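Whitlock Approves Simulation-First Plan for Door-Opening Robots

Wed 22 January - The Whitlock Housing Service has set its equipment plan for the coming year and will pay for simulated testing before it orders any service robots. 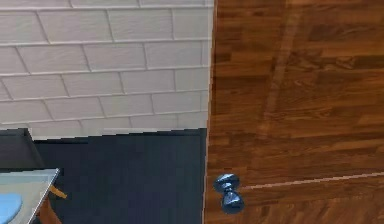

Under the plan, Rerden will supply simulated kitchens in which control software is tested on cabinet doors, knobs and drawers. The contract covers 1000 trial runs. Software must complete 900 of them before the Service will consider a purchase.

Larkach and Zutusa have both been invited to submit bids. Each bidder must list the price of the arm, the mobile base, spare parts and staff training as separate items. Bids that give only a total will be returned.

The Service has set aside 60 percent of the equipment budget for hardware. The remainder will go to software licenses, maintenance and changes to existing kitchens - mainly the replacement of worn cabinet hardware.

Written questions from bidders will be accepted until the end of January.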